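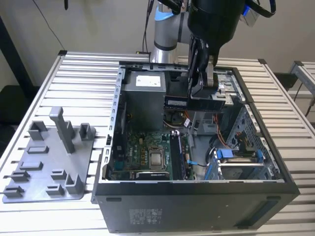
*Tzanetos*

Adding memory to an old desktop is a small job if you set up for it first. I do mine on the bench in the garage, and these are the habits I've settled on.

**Before you open it**

- Shut down, switch off the power supply at the back, and pull the power cord. Then hold the power button in for a few seconds.
- Take a picture of the cables on the back if there are a lot of them.
- Look up which memory the board takes. A DDR3 stick won't fit a DDR4 slot, and the notch is in a different place to stop you from trying.

**On the bench**

Lay the tower on its side with the open side up. You can see the board properly that way, and you push down into the slot instead of sideways. Clear away loose screws and metal scraps before the case goes down.

Touch bare metal on the case before you pick up a new part, and again if you walk off and come back. A wrist strap is better if you own one. I don't work on carpet.

Hold the stick by its edges and keep your fingers off the contacts.

**Making room**

Wires from the power supply like to hang over the memory slots. Move them aside and hold them with a loose twist tie while you work. Many older cases have colored plastic tabs on the drive cage - blue on this one - and it's worth looking at those before reaching for a screwdriver. Leave the hard drive where it is unless it blocks you.

The label on the power supply is easy to read with the case open. Write the wattage on masking tape and stick it inside the side panel. Never open the power supply itself.

**Seating the stick**

1. Open the latch. Some boards have one at each end of the slot, some only at one.
2. Line up the notch with the bump in the slot.
3. Press down evenly on both ends until the latch closes. It takes more push than you'd expect.
4. If it won't go, lift it out and check the notch again.

**Dust**

Do it while the panel is off. Use short bursts of canned air and hold the fan blades still with a finger. I use a soft paintbrush for corners and vent holes. Mine gets a cleaning every March.

**Closing up**

Check that no wire touches a fan, then start the computer once before you put the screws back. If it beeps or the screen stays blank, unplug it and reseat the stick. Screws go in a jar lid in the meantime, well away from the case.

Last updated 11 Oct 2023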